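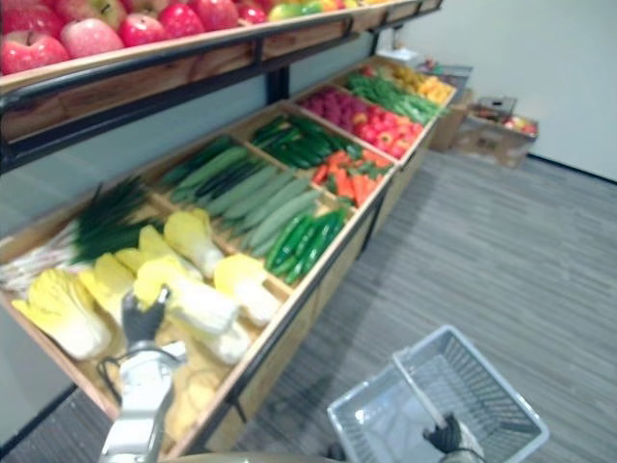
Hạnh Văn

Irgate council invocation, anyone going to the February meeting?

The agenda is posted and item 2 is still listed as "Invocation (clergy)". Last fall the council said it would open the slot to anyone who signs up, religious or not. I signed up in the fall and got a form email back. I called the clerk's office and was told the list is "under review." I'd like to know if anyone else has tried and what answer they got.

For the record I don't want the invocation gone. I want two minutes to say something without a prayer in it, same as they do over in Cedard.

cedard_mike
Reply

We've had an open list in Cedard for a while. First secular one, four people walked out. Second one, zero walked out. Most of them are so dull you'd forget them by the time they get to the sewer bonds.

Ask for the written policy. If there's no written policy you can ask for that in writing too.

plainsvoter
Reply

I'm a churchgoer and I'll say what some people are thinking. It's a prayer. If you don't pray, why do you want the prayer slot? There's a public comment period at the end of every meeting and you get three minutes, more than the pastor gets.

Hạnh Văn
Reply

Public comment is at 9:30 at night after most people have gone home. Also they were the ones who said "open to all residents." I didn't write that.

tullyroad
Reply

The person to ask is Sang Vi. She's the only one on the council who voted for the change and meant it. The other yes votes were there to get it off the agenda before the election. She won her seat by 113 votes and she knows exactly which doors they came from, so she does answer email.
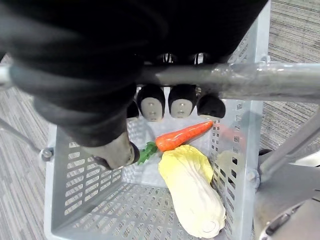 Carrot in the gray basket

plainsvoter
Reply

She got 2639 votes in a city this size. That isn't a mandate to redo how meetings have been opened since my dad was on the planning board.

tullyroad
Reply

It's more votes than the other guy got. And the change passed 4-3, so it wasn't only her.

kjb_west
Reply

Long-time reader, don't post much. I went through this on the Skistudar school board when I lived there. What happened was they opened the list, two people nobody liked signed up, and the board switched to a moment of silence. Everyone complained for a month and then stopped. I'd take the moment of silence. It's 20 seconds and nobody has to be mad.

cedard_mike
Reply

I'd be fine with silence too but that's a different vote. Right now they have a policy and aren't following it.

plainsvoter
Reply

I could live with silence. I would sign for that.

Hạnh Văn
Reply

Vương on the east side already tried a petition for silence two years ago. It needed 3000 signatures to force a hearing and didn't get close. The council can do it without a petition if one member puts it on the agenda.

I wrote to Sang Vi this morning. I asked for the sign-up list, the date it was last changed, and who is doing the review. Will post what I get.

plainsvoter
Reply

Fair enough. Ask her about the parking lot too while you're at it, the back half still isn't lit.

kjb_west
Reply

Is the meeting at 6:30 or 7? The agenda says one and the city calendar says the other.

tullyroad
Reply

7. Doors on the Main St side are locked, use the library entrance.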